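Help Center > Dry-Erase Paddles & Lap Boards > Care and Cleaning

Search help topics Go

Paddle Boards: Frequently Asked Questions

Nostetti sells handheld dry-erase paddles singly and in class packs. These are the questions we get most often about writing on them, wiping them, and storing them.

What can I write with?

Any low-odor dry-erase marker will do. We test with Fideck markers, both fine and bullet tip. Wet-erase markers work too, but they need a damp cloth. Keep permanent markers in a separate bin.

How do I erase the board?

Use a felt block eraser or a dry microfiber cloth. Hold the paddle down flat on a table with one hand and start at the outside of the writing, working in toward the middle. Light pressure is enough for fresh ink. Scribbled areas where the lines cross many times carry more ink, so expect to go over them again.

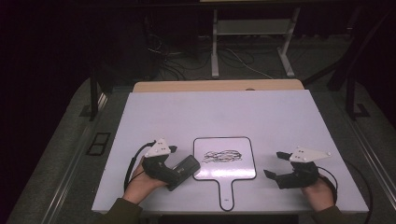
Turn the eraser to a clean side when it starts to drag gray across the board. A loaded eraser moves ink around and leaves a haze.

What if the marks have been there over the weekend?

Ink that has sat since Friday may not come up dry. Draw over the old lines with a fresh dry-erase marker, wait a few seconds, and wipe both layers together. If a shadow remains, use Valente board spray on a cloth – never sprayed straight onto the paddle, where it can run under the border.

Why does my board look stained?

Most of the time it is leftover marker residue. Wash the surface with a drop of dish soap in warm water, rinse the cloth, wipe again, and dry. Check the board at an angle to the light, as glare can hide faint lines when you look straight down. 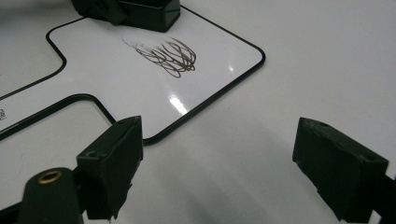
How often should I wash the boards?

Once a week is plenty for daily classroom use. Boards that come out only now and then can be washed before they go back in the box.

Can I use paper towels?

They are fine in a pinch. Over time rough paper dulls the gloss, and a dull board holds on to ink. Cloth is better.

How long does a paddle last?

We expect some 500 erasures before the surface begins to ghost. Boards kept clean often go longer.

How should I store them?

Flat, in stacks, with the handles all facing the same way. Leave the markers out of the stack – a loose cap can mark several boards at once.

Do you sell replacement erasers?

Felt erasers come in packs of 3 or in a carton of 125. Orders ship from our Turnotmont warehouse.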